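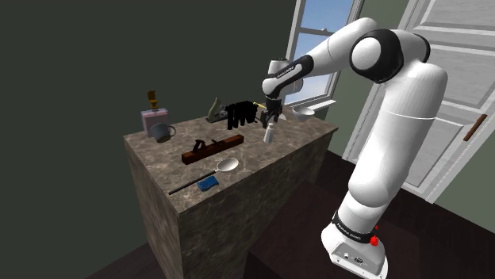

Triple net lease

A triple net lease (people just say "NNN," and so will I) is a commercial lease where the tenant pays the base rent plus property taxes, building insurance and maintenance. I've been writing up lease types for this wiki for a while and this is the one I get the most mail about!

How it works

Say a shop rents a 200-square-meter unit. The landlord quotes a low rent, everybody's happy, and then the three "nets" get added on top, usually as monthly estimates that are squared up once a year (mine always seemed to land in December, right when I was broke).

Variants

A single net lease passes on the taxes only, and a double net adds insurance. There's also the "absolute" kind, where the tenant even pays for the roof. I signed one of those with Bristusow years ago and I still check the gutters in my sleep.

Caps

Some leases limit how much the shared costs can rise each year. Ekua Atinga, who edits the rent pages, got hers capped at 6 percent. See also: gross lease, percentage lease.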